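About Fondonum

Fondonum is a school of household skills. We teach the everyday care of a home: bed-making, the folding and storing of linen, laundry, and the keeping of cupboards and wardrobes. Our courses are open to adults of all ages and no earlier experience is asked for.

The school was founded by Olga Robles, who remains its director. It began with 2 evening classes in a single room above the Nieto bakery, and moved to its present building in Horno Street when those classes outgrew it. To date, 3,763 students have completed a course with us.

The bedroom course

The bedroom course is the longest established of our programmes and runs for eleven sessions. Students begin with fitted and flat sheets, move on to duvet covers and pillowcases, and finish with blankets and throws. Teaching takes place at the bedside, with the sort of bedding found in most family homes - patterned sheets, children's covers, well-used blankets.

Soft and heavy fabrics are given sessions of their own. Plush holds its shape poorly when lifted by one point and tends to fall into deep folds, so students learn to find the corners first and to smooth the pile with the flat of the hand before the first fold is made.

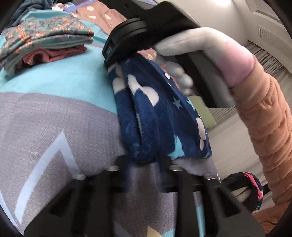 Our teaching

Classes are limited to eight students. Each session opens with a short demonstration, after which students work at their own pace with a tutor close by. Written notes are provided for every course, and students may repeat any one session free of charge.

Ada, our linen library, lends sheets, towels and covers to enrolled students for practice at home. Items may be kept until the following session.

Visiting the school

Prospective students are welcome to visit during term. The next open afternoon will be held on 6th June. Enrolment for the new courses opens on the same date and may be completed in person at the school office.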